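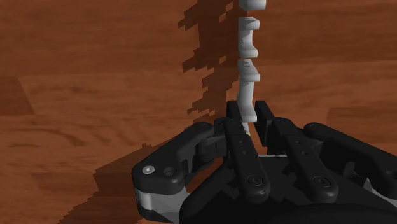

White segments against a reddish-brown wood background

Helell Plilthorpe Portable Tire Inflator Review
Posted Apr 6, 2025

I've had this inflator in the back of my wagon since last July, so it's been through a hot summer, a pretty miserable winter and one very long drive, and I finally feel like I can say something useful about it. Short version: I like it a lot, I paid too much for it, and the hose is too short.

The Plilthorpe is the bigger of the two cordless inflators Helell makes. I paid $200 for mine at Nkosi Auto Supply (they had the small one too, but it didn't have the 12-volt cord and I really wanted the cord). You get the inflator, the cord, a charging cable, a zip bag and four nozzle tips, one for bikes and the rest for balls and pool floats and whatever else. No wall plug for the charging cable, which seems cheap at this price!

My car takes 32 psi all the way around. You set the number with two buttons, screw the hose on the valve, press the trigger once and walk away. It shuts itself off when it gets there. I checked it against my old stick gauge the first few times because I didn't trust it, and the two agreed closely enough that I quit bothering. Topping off a tire that's a few pounds low takes about as long as it takes me to go find my coffee. Filling one from nearly flat is another story. I did that once, on a front tire with a nail in it, and it took 9 minutes and the body of the thing got hot enough that I set it down on the grass and let it be for a while. It did get me to the tire shop though, and I was on time for work (barely).

The screw-on hose is my favorite part. My last inflator had one of those lever clips that lets out half the air you just put in when you pull it off, and I used to stand there swearing at it in the driveway. This one you do lose a little hiss when you unscrew it, but that's it. The end is brass and the threads still look good.

Now the hose length. If the valve is at the bottom of the wheel, fine, the inflator sits on the ground next to the tire. If the valve has stopped at the top, the thing dangles. It's heavy, and I don't love it hanging off a valve stem, so I end up holding it, or rolling the car forward a foot and trying again. Six more inches would fix this. My truck-owning neighbors are going to hate it even more than I do.

The noise is what you'd expect. It sounds like an angry blender. I wouldn't run it before breakfast on a street where people like you.

Battery: really good in warm weather, so-so in the cold. In the fall I did all four tires on my car and all four on my sister's and still had two bars out of four. In January, after a night in the car, it got through three tires and gave up on the last one. I plugged in the 12-volt cord and finished the job, so no harm done, but this is exactly why I'd tell you to skip the small one. The cord reached my rear tires from the front socket with the door open, with not much to spare.

The long drive was out to Rededitz, 598 miles each way with the roof loaded up and two bikes on the back. I put the rear tires up a bit before we left, going by the loaded number on the door sticker, then let them back down when we got home. There's a little bleed button for that next to the hose. It works but it's slow, and you have to keep pressing and peeking at the screen. Speaking of the screen, it's bright and easy at night and nearly impossible in full sun. I shade it with my hand.

There's also a flashlight on the end. It's fine! I've used it more for looking under the seats for dropped fries than for anything to do with tires.

Things I'd change: longer hose, a bag with a zipper that doesn't snag on its own lining, and a screen I can read at noon. The rubber feet are also coming loose on mine, and I've glued one back on already. I wrote to Helell about the feet and they mailed me a set of new ones, so points for that, even if they took three weeks to show up.

Would I buy it again? At full price, hmm, probably, but I'd wait for a sale first. If you check your tires once a year at the gas station, save your money and keep doing that. If you've got an older car with a slow leak like mine (right rear, every couple of weeks, the shop can't find it), having this in the back is a real relief. Four stars out of five.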